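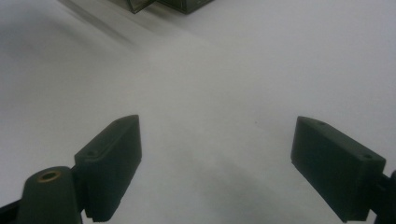
Zavitz Public Library Completes Resurfacing of Shared Worktables

ZAVITZ – The Zavitz Public Library has finished resurfacing the worktables in its lower-level project room, and the room is again open to cardholders during regular library hours. The work began in October and was completed in December, one week ahead of the date given to the library board.

The project covered 58 tables, including those kept in storage for school visits and tax season. Each now has a plain matte white top. The old tops, a dark brown finish dating from the opening of the lower level, had become scratched and uneven, and patrons had asked for a lighter surface in comment cards and at two public meetings.

"The project room is used for sewing, model building, map reading, homework and a good deal of gift wrapping," said Tyyne Hakala, director of the library. "People told us they could not see small parts or dark thread against the old tables. We asked for a surface that would be easy on the eyes under our lights and easy to wipe down, and we are pleased with the result."

The resurfacing was carried out by Cetesora, a furniture repair firm that has worked on the library's shelving and circulation desk. Crews took the tables out in small groups so that part of the room could stay in use through the fall. Tables were sanded, filled where needed, and finished at the firm's shop before being returned.

The total cost was $242 per table. Funding came from the library's capital maintenance account and from a gift by the Etim family, whose earlier donations paid for the children's story corner. No money was drawn from the book budget.

Keegan Ellery, facilities manager, said the matte finish was chosen after staff placed sample boards in the room for a month and invited patrons to write, draw and work on them. A glossy sample was rejected after users reported glare from the ceiling fixtures. A light gray sample was also well liked but was available only at a higher price.

"We wanted people to try the boards with their own materials before we ordered anything," Ellery said. "The comments were detailed and very useful to us."

Patrons are asked to observe the following rules in the project room:

Use a cutting mat with any blade or rotary cutter. Mats are available at the lower-level desk.

Cover the table before using paint, ink, dye or glue. Brown paper is provided on the roll by the door.

Do not place hot glue guns, irons or soldering tools directly on the table. Heat pads may be borrowed with a library card.

Wipe the table with a damp cloth when finished. Please do not use scouring pads or bleach.

Report marks or damage to the desk so that they can be treated promptly.

The project room can seat groups of up to 12 at joined tables. Groups may reserve space for 2 hours at a time, and reservations may be extended if no other group is waiting. The room recorded 700 visits in the month before the work began, and the library expects use to rise during the winter school break.

The library will next replace the room's task lamps. Bids for that work have been received and will be presented to the board at its next regular meeting, which is open to the public.

Questions about reservations may be directed to the lower-level desk in person or by telephone.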